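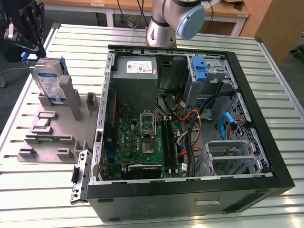

Requena Couples Card Set

Item no. 300-R
Publisher: Lulex
Text: Hsin-yi Siu

Conversation cards for two people in the first year of a relationship. The set holds 87 printed cards and 4 blanks, sorted into decks by stage: first dates, exclusive, meeting family, living together. Each card carries one question on the front and a follow-up on the back.

Play
Two players. Draw in turn. The player who draws reads the question aloud and answers second. Either player may pass on any card. A passed card goes to the bottom of its deck. A session of almost 100 minutes covers one deck.

Contents
Cards, linen finish, rounded corners
Tuck box with dividers
Rules sheet in English

Not included
Pen for the blank cards (use permanent ink)

Changes in this edition
Money questions moved from "exclusive" to "living together". Questions on former partners reworded by Gillespie Menzies. Card backs match the previous printing, so the two editions can be mixed.

Availability
Ships from 30th August. The Dito add-on deck for long-distance couples follows in October and is sold separately.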